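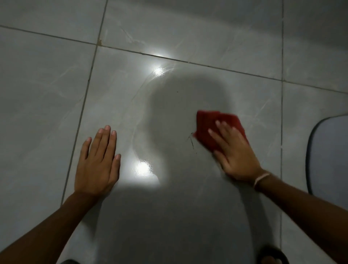 Ticket opened: dark streaks and dull patches on glossy gray tile

Product: Skelteo daily floor wash
Floor: Clulwood gloss, pale gray with the white veining
Status: Open

Hi! I'm hoping one of you has seen this before, because I'm out of ideas. We had the big gray tiles put in back in August, 700 square feet of them, and I love them to bits. But I keep getting thin dark streaks, almost like pencil, and little black specks that seem to be back by lunchtime. Then in the evening, when the sun comes in low, there's a dull patchy look over the whole floor (worst by the back door, where everybody walks in).

What I've got: a bucket, a string mop I've had forever, and a stack of red cotton cloths. I measure the wash with the cap – 2 caps to a full bucket, like the label says.

Update 1, from me

I swept first this time and then went over the streaks on my hands and knees with a cloth and plain water. No wash at all, so I'd know what was doing what. The short streaks came up pretty easily. The patchy look didn't budge. I also ran a fingernail over one of the streaks before I wiped it and couldn't feel a groove, so I'm fairly sure they aren't scratches. Big relief, given that we spent 3,000 dollars on this floor!

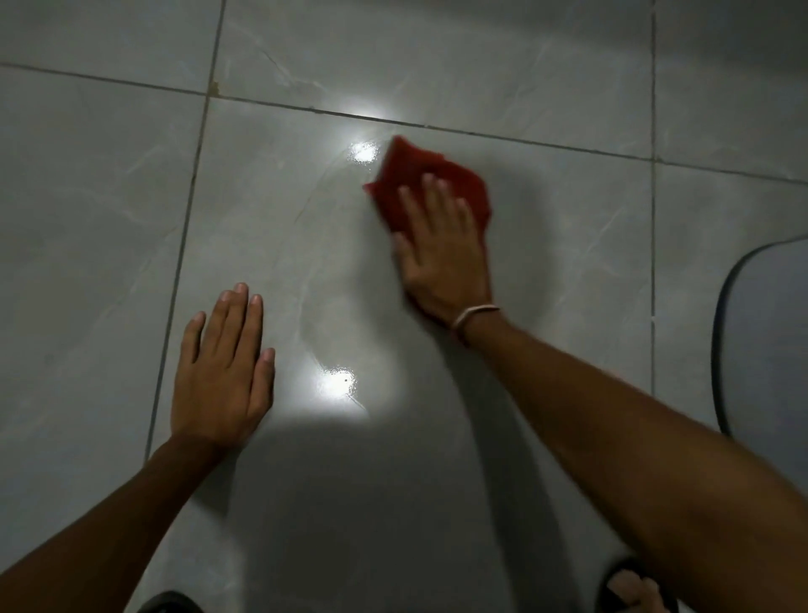 Second go at the floor, red cloth, no mop.

Reply from Xóchitl Gallegos, Skelteo support

Thanks for all the detail. If a streak wipes off with water, it's sitting on top of the tile and most likely comes from shoes or chair feet. The dull patches sound like dried wash. Please try one cap per bucket, rinse with clean water, and buff with a dry cloth. Could you also tell me whether the red cloths have been washed with fabric softener?

Update 2, from me

Okay, the softener question got me. Yes, every single time! I've rewashed the whole stack without it, plus an extra rinse. I also turned over the kitchen chairs and two of them had lost their felt pads, so I picked up a new pack at Chávez on the way home and stuck them on.

One cap per bucket, clean rinse, dry buff: the hallway looks so much better, and I can see the veining again from the front door. The kitchen is better too, though there's still a cloudy strip along the cabinets. I've done that strip twice now and it's shrinking, so I'm going to keep at it.

My other question is marker. Black lines, a whole bunch of them, right on the shiny side of a tile. I'd like to get them off without taking the gloss down with them.
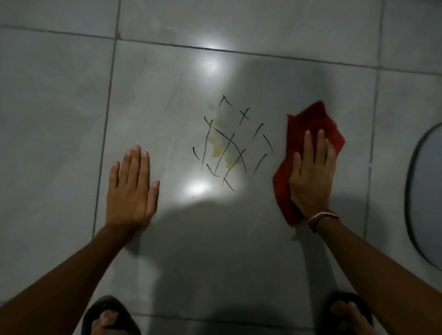 I've got a bottle of Demach spot remover under the sink, but the label only talks about countertops and I don't want to pour it on and hope. Is rubbing alcohol on a cloth okay for Clulwood gloss, or is there something of yours I should get first? And does it matter if a little runs into the grout? Ours is dark and I don't think it was ever sealed.

Leaving the ticket open till I hear back on the marker. The hallway part you can mark as fixed.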